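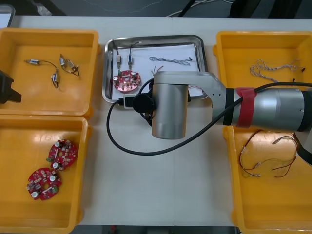
Sep 8, 2024

My legs are still complaining, but I promised to write this while I remember everything, so I sit with my feet on a chair and a big pot of tea.

In April I signed up to swim and walk for the children's hospice in our town. The idea came from Marlene Aguiar, who swims with me in the mornings. You walk from Bramley to the lake at Onder, you swim across the lake, and then you walk back by the other side of the hill. I said yes before I asked how long it was. Later I learned that the swim is 2775 metres. Until then the longest I had swum without stopping was 50 lengths in a warm pool, with a wall to hold at each end.

So I had a spring and a summer to prepare. I am not a natural swimmer. I learned as an adult, and my left arm does something strange which Velimir Dimitriou, our coach, has tried to correct with great patience. He gave me a plan on one sheet of paper and I put it on the fridge. Most weeks I followed it. In the two weeks when I had a cold I did not, and I felt guilty every time I took out the milk.

The first time in the lake was terrible. The water was dark and I could not see my own hands, and I came out after 400 metres and told Marlene that I would only do the walking part. She gave me her dry gloves and did not argue. The next week I went in again and it was a little better. I found that if I sing in my head I breathe more slowly. I have only one song for this and I will not say which.

On the day itself we were eight swimmers, and a few more people who only walked. We left Bramley very early, with fog on the fields. The path is easy at first, then it goes up through the wood, and there I already wished I had packed less. I carried two towels! One was enough.
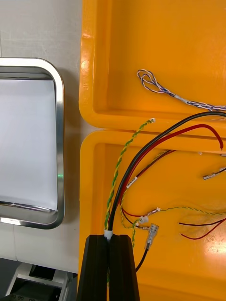 Steel tray, orange bins and a bundle of cables

The swim I remember only in pieces. There was a man in a yellow canoe who stayed near to us and called out when I was going to the side, and he had to call many times. In the middle there is a cold place, and all of us spoke about it afterwards. I stopped twice to look for the far shore and each time it seemed to be at the same distance. Then suddenly there were stones under my hand. I could not stand up properly and two people took me by the arms.

After that I ate three cheese rolls and half of a fourth one.

The walk back was harder than the swim, at least for me. It rained on the top and the stones were slippery, and my knee began to hurt on the way down. Velimir walked with me at the end of the group and told me a long story about a bus journey, I think so that I would forget the knee. We came into Bramley when the bakery was closing, and they gave us what was left on the shelf.

Thank you to everybody who gave money. The page is still open until the end of the month, if you wanted to give and forgot. I will write the final sum here when I have it.

Marlene has already sent me a message about next year. I have not answered yet.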